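Dye Transfer from Dark Cotton Knits in Cold Water Washing
Student project report, Textile Care and Testing
Hatem Radwan, 2/13/20

1. Purpose

The project measured how much dye a dark cotton knit gives off when washed cold, and whether a longer soak before the first wash lowers the amount. Care labels usually call for separate washing but do not say for how many cycles.

2. Materials and method

Test pieces were cut from 2 bolts of black single jersey, sold under the names Ledano and Varkaslow. Each piece was stitched to an undyed cotton strip of equal size and washed at 16 °C with a liquid detergent (Zaleck, no brightener). Half of the pieces were soaked in plain water for 25 minutes first. The strips were air dried flat and graded against a gray scale under a daylight lamp. In all, 201 strips were graded. Strips with torn seams were left out before grading.

3. Results

Staining was heaviest after the first wash in both fabrics. Ledano strips reached the top grade by the fourth wash. Varkaslow strips still showed a faint blue-gray cast at the sixth. Soaking improved the first-wash grade for Varkaslow by half a step and had no measurable effect on Ledano.

4. Limits

Only one detergent was used, and water hardness was not controlled. Ribbed trim was not tested. It is knitted more densely than jersey and may hold loose dye longer. A second series with finished garments is planned for May.

Black garment with a ribbed band, on a cream blanket. 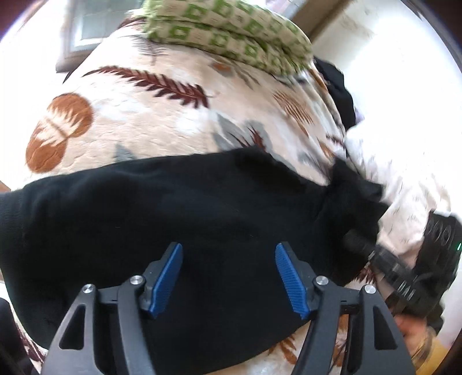
Cifuentes asked whether the half-step gain would survive a second grader, and suggested that the Varkaslow strips be graded again without the soak times written on them.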